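Why I'd take a Tuesday night gymnastics meet over any cup final

806 shares | 5 comments

I went to the Cletermont club meet again, and I'm still buzzing! There were about 300 of us on hard benches, and every time a gymnast stepped up to the beam the whole hall went quiet (try getting that at a football ground). You hear the feet land. You hear the coach breathe out.

What I love is that the small clubs cheer for each other. When the Drisari girls finished on floor, the loudest noise came from the Votard end.
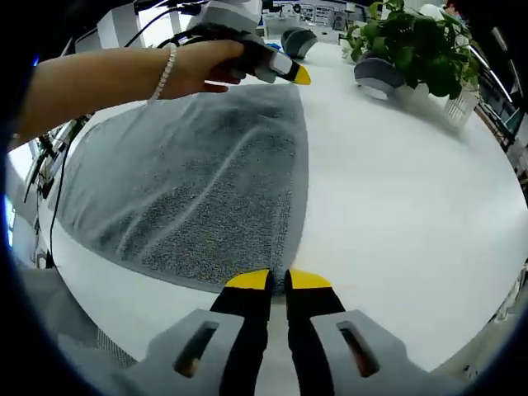

So I'd like to see meets like it on television, with the wobbles and falls left in and a bit less talk about who is dating whom. Give the beam a full hour. I'd watch every minute, and I think plenty of others would too.

We use cookies to improve your visit. Accept | Settings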